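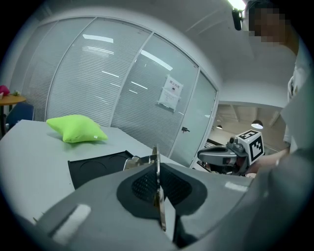 Call for external playtesters: Velano, multiplayer test phase 2

Hernier is looking for external players to take part in the second closed test of Velano, a round-based multiplayer shooter for PC. The test covers netcode, weapon handling and spawn logic on three maps: Odon, Holloway and a small training map used for calibration. Art, menus and voice lines are placeholders in this build and are outside the scope of the test.

We have 80 places. Applications are open until the end of August, and accepted players will get an email with a build key and a session schedule.

What the work involves

Each participant plays two scheduled sessions per week for four weeks. Sessions start at 7:00 p.m. Eastern and run for two hours. Most of that time is ordinary play in full lobbies. The last 20 minutes are set aside for scripted checks, such as repeated peeks around a fixed corner at a set latency, or reloading while changing stance.

After every session you fill out a form. It asks for hit registration problems, with the round number and the time on the match clock, and for any spawn that put you in an enemy's line of fire. There is a free text field for balance remarks. Please keep balance remarks out of the bug fields – they are read by different people.

The client writes a log and a short input recording for each round. Both are uploaded when you exit. The build doesn't record your microphone or anything outside the game window.

Known state of the build

The current build is 0.163. Holloway has a memory leak that shows up after several rounds without a restart, and the client should be restarted between matches on that map. Controller aim assist is switched off. Ultrawide resolutions work but the scope overlay is stretched. None of these need to be reported again.

Requirements

Age 18 or over, resident in the United States or Canada.
A wired connection. Wi-Fi results can't be used for the latency checks.
Windows PC with 16 GB of memory and 60 GB of free disk space.
Regular play in at least one competitive shooter during the past year. Rank isn't a selection criterion, and we want a spread of skill levels.
Ability to write clear bug reports in English.
Signed confidentiality agreement. No streaming, screenshots or discussion of the build outside the test forum.

Mouse and controller players are both welcome. In the first phase we had roughly 2,000 applicants and very few of them used a controller, so controller players have a better chance of being picked.

Compensation

Participants who attend at least six of the eight sessions and submit the forms receive a $150 gift card and a copy of the game at release. Partial attendance isn't paid pro rata. Your name will be listed in the credits unless you opt out on the application form.

How to apply

Fill out the application form on the Velano test page. Attach the system report generated by the hardware check tool and one sample bug report, for any game you like, of no more than 300 words. Applications without the sample report are not considered.

Players from the first phase may apply again and should enter their old tester ID in the first field.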